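Grerkthorpe Residential College
Facilities and Equipment

Front-Loading Washing Machines, Bandara Wing Laundry

Equipment reference: Laundry 309
Page maintained by: Anjana Bhuiyan, Facilities Services
Last revised: 4th September

Overview

The Bandara Wing laundry is equipped with white front-loading washing machines for the use of residents, short-stay guests and authorised staff. The machines are supplied and serviced under agreement with Grokance of Fusedville. Residents of other wings may use the laundry when their own is closed for maintenance, provided that they have obtained an access code from the front office.

Use of the machines is included in residential fees. Short-stay guests are charged at the rate shown in their booking confirmation. Detergent is not supplied.

Capacity and Programs

Each machine is intended for ordinary household laundry: clothing, towels, bed linen and tea towels. Doonas, pillows, rugs, sporting mats and footwear are not to be washed in the Bandara Wing and should be taken to the large-capacity machines beside the drying yard.

Three programs are recommended for general use. The Daily program is suitable for mixed cottons and synthetics in colours of similar depth. The Linen program uses a longer wash and is intended for sheets and towels. The Short program takes 17 minutes and is suitable only for small, lightly soiled loads. Residents are asked to select cold water unless the care label requires otherwise.

The drum should be filled loosely to no more than three-quarters of its depth. Very small loads may be washed, although a single heavy item, such as a bath sheet or a pair of jeans, can prevent the drum from balancing and should be washed with other articles.

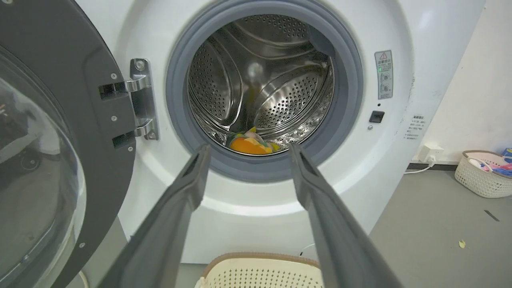

The drum is made of stainless steel and requires little care beyond an occasional cleaning cycle. Water drains through the rows of small circular perforations in its walls, and the raised, curved baffles lift and turn the load. Both should be kept clear of tissue, hair clips and coins, and pockets must be emptied before loading. Light articles tend to settle at the bottom of the drum just behind the lip, where the small heap of orange fabric with patches of green, light blue and pale yellow is resting, and they are easily overlooked. Residents should turn the drum once by hand and check it fully before leaving the machine. Articles left behind are placed on the shelf beside the noticeboard and are kept until the end of the month.

Door and Gasket

The door is fitted with a round glass window in a dark grey frame and is carried on a polished stainless-steel hinge. It opens to the left. Nothing should be hung from the door, and no weight is to be placed on it while the drum is being loaded or unloaded. A door that has dropped on its hinge will not lock, and the machine will not start.

A thick grey rubber gasket surrounds the mouth of the drum. Before closing the door, the user should ensure that no fabric is caught between the gasket and the glass. Trapped fabric may cause leakage and can tear the rubber. After each wash, the inside of the gasket is to be wiped with a clean cloth, with particular attention to the lower lip, where lint collects. The door should then be left ajar.

Bleach, solvent and abrasive cream cleansers must not be applied to the gasket or the glass.

Detergent

Only low-sudsing detergent labelled for front-loading machines may be used. Powder is placed in the main compartment of the drawer and fabric softener in the small compartment. Laundry capsules go directly into the empty drum before the clothes are added. Excess detergent leaves residue on clothing and may cause the machine to extend the rinse or stop before the final spin.

Hours of Use

The laundry is open from 6 am until 11 pm. Loads must be started in sufficient time to finish before closing. Clothing should be removed promptly at the end of the cycle; where a finished load has not been collected, another resident may transfer it to one of the tubs provided.

Servicing and Faults

The machines are inspected each June by Grokance, and the filters are cleaned by Facilities Services during term breaks. Residents are not permitted to open the filter cover or to move a machine from its position. A clearance of 600 mm must be maintained in front of each machine.

Faults should be reported to Facilities Services at extension 309, giving the machine number and any code shown on the display. If water is present on the floor, the machine should be switched off at the wall where it is safe to do so, and the front office informed at once.

Related pages: Tumble Dryers; Drying Yard; Ironing Room; Schedule of Guest Charges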